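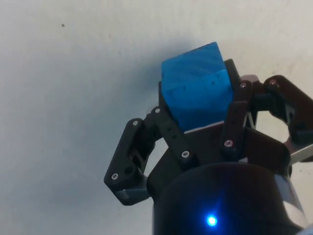 Page 2 of 7

Tokens gone after moving wallet to new phone?? (Prevutier)

Colette Gautier
Posted in Wallets & Keys, 208 views

Hi all, hoping somebody can calm me down. I got a new phone in December and moved my Prevutier wallet over by typing in my 12 recovery words. It accepted them, no error, and then showed me a balance of zero. I had 3,820 Hamel tokens in there plus a little bit of the main coin for fees! The old phone still shows everything, but the screen is cracked and it shuts itself off whenever it feels like it, so I don't want to depend on it much longer.

I looked up my old address in the explorer and the tokens are sitting right there. But the address on the new phone is different from the old one. It doesn't even start with the same letters. Did I mix up my words? I checked them twice against the paper and they match. I haven't sent anything anywhere yet because I'm scared of making it worse.

Évan Cordier
Had the same thing. Reinstall the app, worked for me.

Salvador Brandão
Please don't uninstall anything on the old phone, Colette! Leave it alone and plugged in until this is sorted.

Your tokens are fine. If the explorer shows them at the old address then that's where they are, and the app is only a window onto them. What I think happened (I did this to myself last year and lost a whole evening to it) is that the same 12 words can make lots of different addresses. Which one you get depends on a setting called the derivation path. Older versions of Prevutier used one path, the newer ones use another, and when you restore on a fresh install it picks the new one without asking you.

On the new phone go to Settings, then Accounts, then Add account, and look for "Legacy path" way down under Advanced. Turn that on and it should list a few addresses. Compare them with your old one, the whole thing and not only the first four letters. If it's there, tap it and your balance should come up after it syncs. Mine took 45 minutes, so go make dinner.

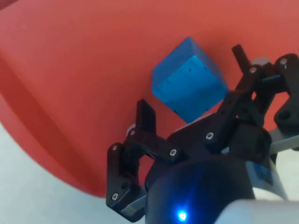 Blue on red.

If none of them match, the other possibility is that you set an extra passphrase back when you made the wallet. Some people call it the 13th word. Wrong passphrase gives you no error either, it just opens a different empty wallet, and I think that's a terrible design but there you go.

Also, don't type your words into any website that offers to "find" your wallet, and if you get a private message from someone saying they're Prevutier support, ignore it.

Melahat Çınar
Agree with Salvador. One thing to add, if the Hamel tokens still don't show after you switch to the old path, you may have to turn them on by hand. Tokens, Manage, search Hamel. Mine were hidden by default and I had 1,463 of them I'd forgotten I owned, so that was a nice surprise lol

Colette Gautier
It was the legacy path!! Old address was second on the list. Had to switch the token on too, thank you Melahat. I'm going to write the path down on the same paper as the words.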